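Robots at Udirance: questions from the housekeeping and lounge teams

Last updated in July. Got something to add? Write it on the sheet by the linen room door, or catch Jyoti Rajput before the 7 a.m. handover.

What is Drallent?
Drallent is the tidying robot we're getting ready for the guest lounges and sitting rooms. It has a wheeled base and two arms, and its first job will be clearing and resetting low tables: picking up cloths, moving small items to one side, putting things back where they belong. It's slow right now, and it still gets stumped by a napkin. I think it's wonderful anyway, and I've had to be asked to stop watching it during my breaks.

Which building goes first?
Talavera. It has 465 rooms and plenty of shared seating, and the team there asked for it (thank you, Talavera!). The trial runs for 12 weeks, on the day shift only. Nothing changes at the other buildings until we've all talked about how it went.

Will I lose my job or my hours?
No. Schedules for the trial were set before the robot was, and everybody keeps the hours they have. What will shift is how the hours get used. Table resets between late breakfast and check-in eat up a big piece of the morning, and we'd love to give that time to the rooms, where people have been rushing for years. Hatem Fawzy from the staff council has the full wording of the agreement and will go through it with you line by line if you like.

How does a robot learn to clear a table?
From us, and I find this the most exciting part of the whole thing! One of us takes a handheld device, sits down at an ordinary table and works with everyday objects. Cloth is a favorite, as it never lands the same way twice. Each go is recorded, and Truvholm, who built Drallent, uses the recordings to train it. Our goal is 3000 recordings before the trial, and we're at 2236.
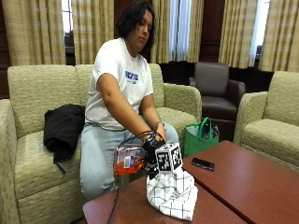
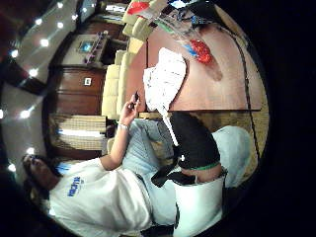 A crumpled white cloth on a wooden table, from two cameras. In the first view the device is being held with both hands, with the marker cube on top.

Do I need to be good with computers?
Not at all. If you can tidy a table, you have the skill that counts. Chenxi Deng runs the sessions and handles the computer side, and most people feel comfortable with the device after a few tries. It does feel clumsy at first. You'll drop things. Keep going, and tell Chenxi if your wrist starts to complain so you can swap out.

Is this extra work on top of my shift?
Sessions are paid time and they go on the schedule like anything else. If you're down for one, your section is covered. Please don't try to squeeze in a few recordings at the end of a long day.

Who sees the recordings?
Our project team and the people at Truvholm who work on training. Supervisors don't get them, and they can't be used in a performance review. You can ask for yours to be deleted at any time by writing to Seema Agarwal.

Can I say no?
Yes, and you don't have to give a reason. A few people have tried it once and gone happily back to their rounds.

What if the robot gets in my way during the trial?
Press the red stop button on its base. Anyone may do this, including on your first day, and you won't be asked to justify it. Then call Narendra Dhillon, who will restart it or wheel it off.

Will there be new roles?
There will be two floor lead positions at Talavera, looking after the robot and planning its rounds. Both will be posted internally first, with training included. Pay grades are still being worked out with Hatem, and I'll add them to this page when they're settled.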